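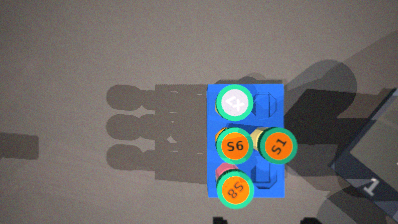 Blue rack with orange and white caps, simulated bench.

2024-01-20. Dörte Gerlach and I reviewed the simulation of the tube-sorting chore for the Movitz study. The question before us remains whether a machine can take over this work at the Garico shop.

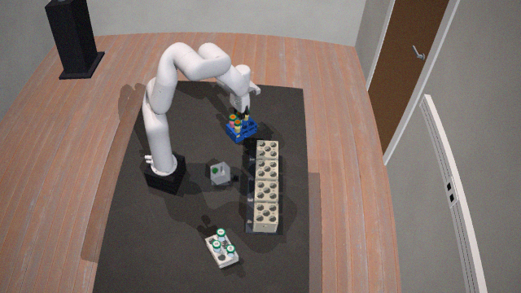 Theda Brandes holds that it cannot yet do so. Picking up a tube is one matter – a tube that leans in its socket is another, and our staff correct it without thinking.
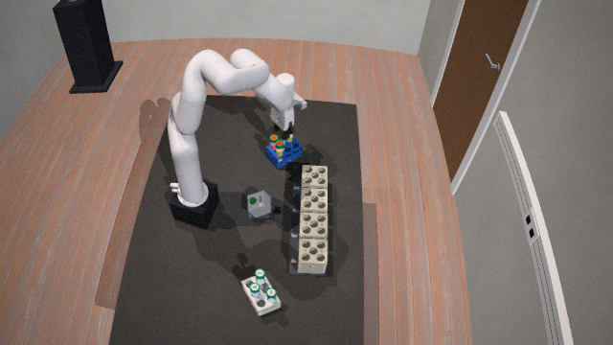 I have asked for 200 further trials before February, with the racks set at different angles.

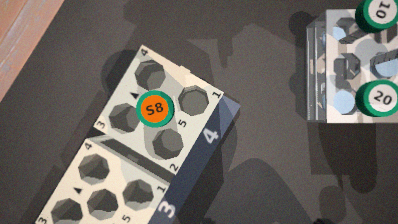 Cap labels must also be read at any rotation. I shall write to Bauerfeind on that point. Dishes and laundry were left for another meeting.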